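Re: [kamthorpe-list] Fridge and freezer "life extenders" – anyone tried them?
Murray Kereama
September 4, 2023
6 replies
0 shares

On the list, Delia Cáceres wrote:

> My sister-in-law swears by these Plulolari discs you put in the
> salad drawer. The leaflet says they soak up the gas that makes fruit
> go off and that a household saves 25 per cent of its food bill. They
> come in packs of 2. Has anyone here used them for more than a week?
> I'd like to hear before I order, as the postage isn't cheap.
>
> Delia

Delia,

I bought a pack in spring and I'm not convinced. The gas part is fair enough. Apples and bananas do give off ethylene, and there are materials that will take it up. What I can't find anywhere in the leaflet is how much of it a disc that size can hold, or how long it goes on working in a drawer that gets opened every time someone wants a tomato.

The 25 per cent bothers me more. Of whose food bill? We spend most of ours on meat, bread, cheese and tins, and no disc is going to touch those. To save a quarter of the lot you would have to be throwing out an awful lot of lettuce to begin with. I wrote to the seller and asked where the figure came from. The reply said "customer feedback from over 2000 homes", with no word on what the homes were asked.

My own test wasn't much of one, I admit. Half a punnet of strawberries in the drawer with a disc, half on the shelf above without. Both lots had fur on them by the same morning. Olga Valdebenito says her spinach did better, but she also started wrapping it in kitchen paper that week, so I don't know what she thinks she has shown.

What has cut our waste is dull stuff. Leftovers go at the front at eye level, in something see-through, and we cook from that shelf before anyone goes to the shop.
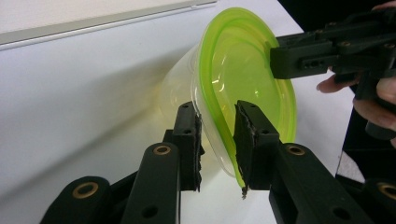 Green bowl and clear tub, nested.

I'd be just as wary of the vacuum lids Katsuhiko Hirose mentioned last time. He may be right that cut melon keeps longer under one. But the Jivbridge page compares its lid with melon left uncovered, and I'd want to see it against a plain lid that fits. Has anybody done that – same melon, same shelf?

Hina Qureshi asked whether turning the fridge down would do as much as any of this. I suspect so. Ours was sitting well above 5 degrees when I finally put a thermometer in it, whatever the dial claimed. The thermometer cost less than the postage on the discs.

If you order anyway, Delia, please keep a note of what you bin for a fortnight before you open the packet. Otherwise we'll all be back here guessing.

Murray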